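Vornon Library Reopens Shared Storage Room in July
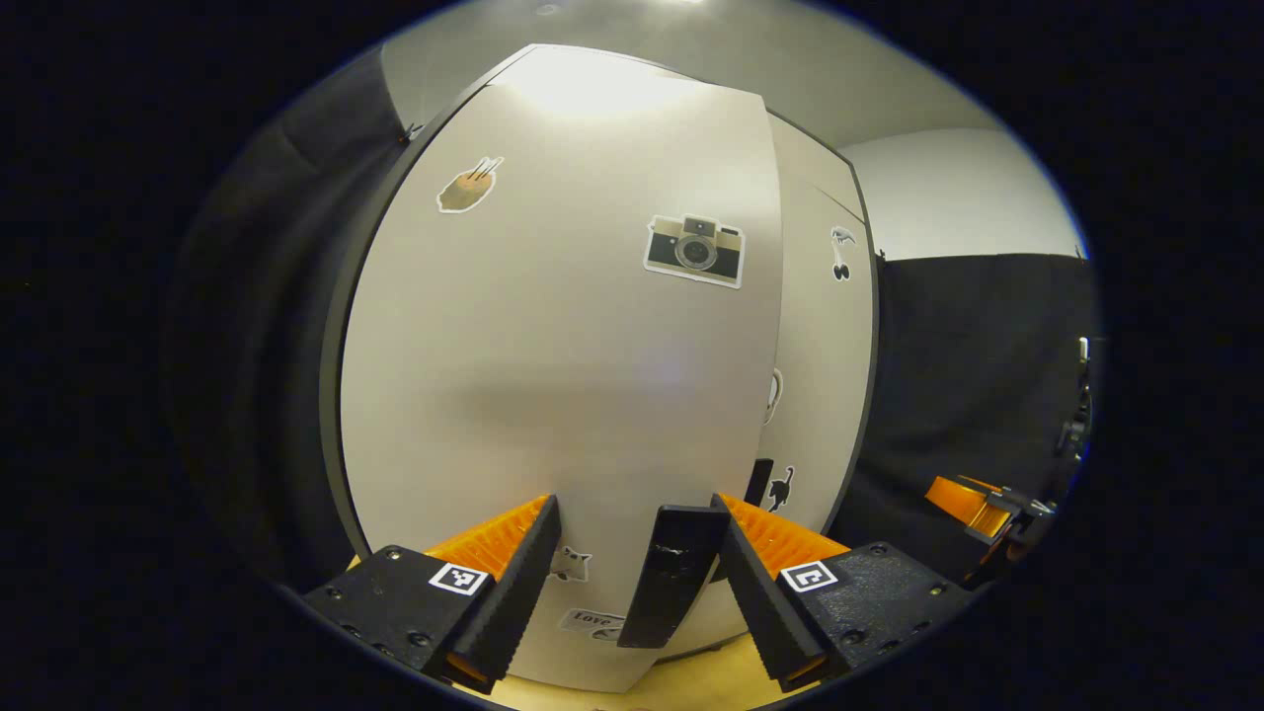
The Vornon Library will reopen its shared storage room to members in July, following a review of how the space is used by local clubs and study groups. The room had been closed while the contents of its cabinets were sorted, labeled and, where owners could be found, returned.

Staff recorded 133 unclaimed items during the work, among them binders, extension cords, board games and a set of coffee cups belonging to the former film club. Items without a name will be kept at the front desk until the end of the month and then offered to the Grarent secondhand shop.

Under the new arrangement, each registered group may reserve one cabinet for a term of 5 months. A deposit of 3000 krónur is payable at the time of booking and will be refunded when the cabinet is handed back clean and empty. Food, paint and flammable materials may not be stored.

Stickers already on the cabinet doors will remain in place. "Members have become fond of them, and several groups use them to find the right door," said Dagný Ragnarsson, who manages the library's public rooms. New stickers are permitted on door fronts only – handles and hinges must be kept clear.

The room will be open to key holders until 9 p.m. Keys may be collected from the Hafþórsson reading room on the second floor, where a floor plan is also available. Groups that held a cabinet before the closure have priority and should confirm their booking in writing. Remaining cabinets will be assigned in the order in which requests are received.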